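«Primero la celda vacía, luego todo lo demás»

Plarkodlow, ocho de la mañana. Café de máquina, ruido de compresor. La responsable de normas internas de Flodano tiene media hora y lo avisa al sentarse. Prefiere que no salga su nombre. De acuerdo.

Empezamos por el manual. Antes eran 189 páginas. Ahora 30. «El largo no lo leía casi nadie en planta. Lo firmaban y ya está». La versión corta se llama Mao y obliga desde mayo a todos los turnos.

¿Lo más discutido? La comprobación en vacío. Antes de cada tanda hay que cerrar y abrir la pinza sin pieza, mirar las puntas, apuntar el resultado. «Me dijeron que era perder el tiempo. Puede. Pero una punta torcida te estropea la tanda entera y encima te enteras tarde».

Saca el registro del año pasado: 1221 comprobaciones, 456 con alguna anotación. La mayoria, desgaste o suciedad. Le pregunto si eso es mucho. «Es lo que hay apuntado. Del año anterior no te puedo decir, no se apuntaba».

Otra regla: dentro del recinto no se deja nada. Ni trapos, ni llaves, ni la pieza de muestra. Y fondo liso, claro, para ver bien los dedos.

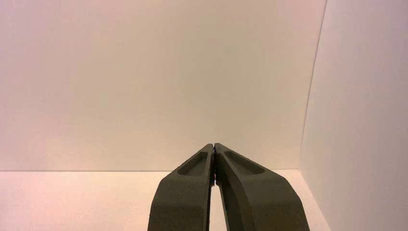

Los dedos de la pinza, casi cerrados y sin pieza, en el recinto despejado.

Sobre Plisia, el programa que guarda los registros, menos entusiasmo. «Va lento. Hay gente que apunta en papel y lo pasa despues, y eso la norma no lo permite. Lo sé. Estamos en ello».

¿Y quién puede saltarse un paso? «El jefe de turno no. Yo tampoco». Mira el reloj. Queda por hablar de la formación de los nuevos, dos mañanas con alguien veterano al lado, y de la revisión del texto, que será en otoño. Suena el telefono y se levanta.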